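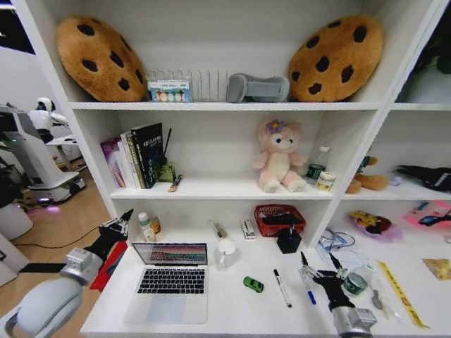
Books on the middle shelf, cookie cushions on the top one.

Kırmızıgül Villagers Lift Road Blockade After Water Deal With Mine Developer

22 December 2024

Residents of Kırmızıgül have reopened the access road to the Beltura copper project after the company agreed to stop exploration drilling near the village springs while an outside study is carried out.

The blockade lasted four days. Villagers parked tractors across the road at the Kendis bridge and let through school buses, ambulances and farm traffic, but turned back all company vehicles. Two drill crews were taken out by a forest track on the second day after supplies at their camp began to run low.

Under the agreement, signed at the village hall, Beltura will suspend drilling on the eastern side of the permit for 90 days. Work on the western side can continue during daylight hours. The company will also pay to truck drinking water to households whose supply comes from the upper springs.

Fudwood, a consulting firm that handles community relations for several mining projects in the region, ran the talks. It was brought in by Beltura but was accepted by the village on the condition that meetings be open to anyone who wanted to attend and that minutes be posted the same evening.

What the dispute was about

Tension over the project goes back to September, when several families reported that water from the upper springs had turned cloudy. Beltura said at the time that its drilling was too far downhill to have an effect and blamed heavy rain. Villagers asked for the drill logs and were told they were confidential.

A petition with 600 signatures was delivered to the district office later that month. Residents say they received a letter confirming it had arrived and heard nothing more. The road was blocked after a new drill pad was cleared above the pasture, which the village says happened without notice.

Beltura said in a written statement that notice had been given through the district and that it regretted the message had not reached the people most affected. It said the drill pad was inside its permit and that no trees had been cut outside the marked area. 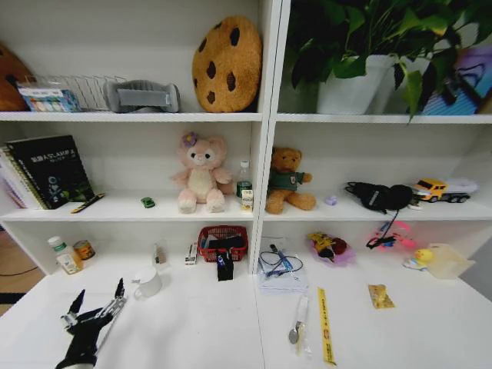

A gray neck pillow and a round cookie cushion share a shelf; a potted plant sits in the next column.

The first two meetings broke up early. At the opening session the company offered to fund a new playground and repairs to the village hall, and much of the audience walked out. The spokespeople for the village said they had come to discuss water and would not take up any other subject until that was settled.

Talks moved forward once the company agreed to hand over the drill logs. Copies are to be kept at the village hall and at the school in Kendis, the next village down the valley, which draws on the same springs for part of its supply. Kendis did not join the blockade but sent observers to every meeting.

The water study will be done by a hydrologist chosen from a list drawn up by the village. Beltura will cover the cost, with the money held by the district and released as each part of the work is finished. Sampling will take place at the springs, at the drill pad and at the Kendis bridge.

We use cookies to remember your settings and measure traffic. By continuing to browse you accept our cookie policy. Accept | Manage preferences

Some points remain open. The village wants the new drill pad closed for good, and the company has said only that it will not use it during the suspension. There is also no agreement on compensation for the hay that could not be brought down from the pasture while the clearing was under way.

The district office has said no charges will be brought over the blockade. Beltura had filed a complaint on the first day and withdrew it as part of the deal.

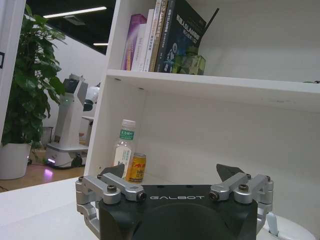
Next steps

Water deliveries will start first, with tanks placed beside the mosque and at the top of the village. The hydrologist is expected to be named in the new year, and first samples will be taken once the snow allows access to the upper springs.

Fudwood will hold an open meeting in Kırmızıgül every month during the suspension. Residents of Kendis are invited. If the study is not complete when the drilling halt runs out, the two sides have agreed to meet again before any rig returns to the eastern side.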